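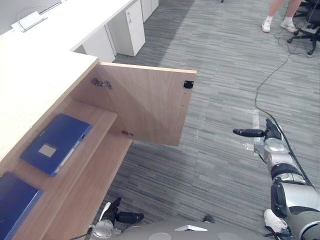 Van Wyk Football Club today confirmed a change to the way it handles disciplinary matters for its senior squads. From the start of the October fixtures, any player booked for simulation will attend a review meeting with the coaching staff before being considered for selection again. Paper records of each meeting will be held at the club office, where a pale wood cabinet already stores two blue folders on its shelf, and a copy will be given to the player.

The policy was approved on 7/25/24 and applies to all 39 registered players. It was drawn up after a survey of supporters, which received 2,114 replies.
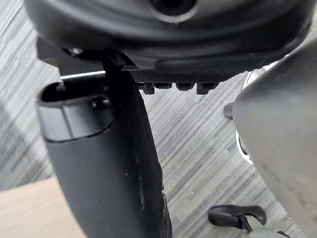
Danang Ong, Director of Football, said: "Our supporters have told us plainly that they want to see honest play. We respect the decisions of referees, and we expect our players to make their work easier."

Under the new rules, a second booking for the same offence will lead to a club fine. All sums collected will be passed to the Gorkano youth league. 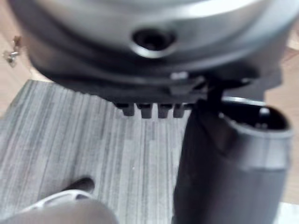 Club captain Yoga Ngui has given the measure his support and will attend the first meetings. Players may appeal in writing within 20 days.

Media enquiries should be sent to the Van Wyk press office.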